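4.2 Corners, hems and the problem of thin cloth

It is a truth well known in households, and less well known in the literature, that a thin cloth does not want to be a rectangle. The towels of Section 4.1 were heavy enough to stay where they were put. The gauze-like cloths in the Kesum set are another matter. Laid on a table, they keep a record of every fold they have ever been through and consult it often.

Our folding records cover 1,550 attempts across the whole study, and the thin printed cloths account for a share of our patience well beyond their share of the count. We coded each attempt in four stages: find a corner, free the hem, square the edges, fold. Kröger's earlier scheme had six, two of which concerned smoothing. We merged these into the third stage after our coders failed to agree on when smoothing ends, a question on which families have also been known to differ.

The first stage is the one that matters most for gauze. A raised corner offers something to take hold of, and it also tells the folder which way the hem is likely to run. It tells only part of the story, however. In Figure 7 the border leaving the corner is slightly wavy, with a small bump about halfway along, and narrow puckers follow the edge. A folder who trusts such a border as a straight line will carry the bump faithfully into the finished article.

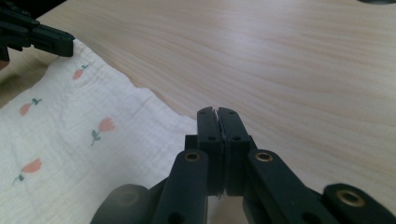
Figure 7. Printed cloth with one corner raised, on a pale wooden tabletop. Coral-pink tulips on grayish-teal stems; fine wrinkles gather beside the hem near the corner.

We had expected printed motifs to help. Coders were told that they could use the pattern as a rough guide to how far the cloth had been turned or stretched, and for the striped Hedside towels this worked well enough. Tulips proved less obliging. A flower on a crinkled ground may lean because the cloth has been pulled, because the cloth has been turned, or because the designer felt that flowers should lean. We therefore dropped the pattern from the coding sheet in April and went back to judging by the edges.

Creases were scored separately from wrinkles. The distinction is simple on the Dankwa napkins, where a crease is a line and a wrinkle is a mistake. On gauze the wrinkles belong to the weave, and a coder who marks them all will be at the desk for some time. We set a limit of 60 seconds per cloth for this step, and agreement between coders improved, possibly through fatigue. Scores for the second and third stages are compared across fabrics in Section 4.3.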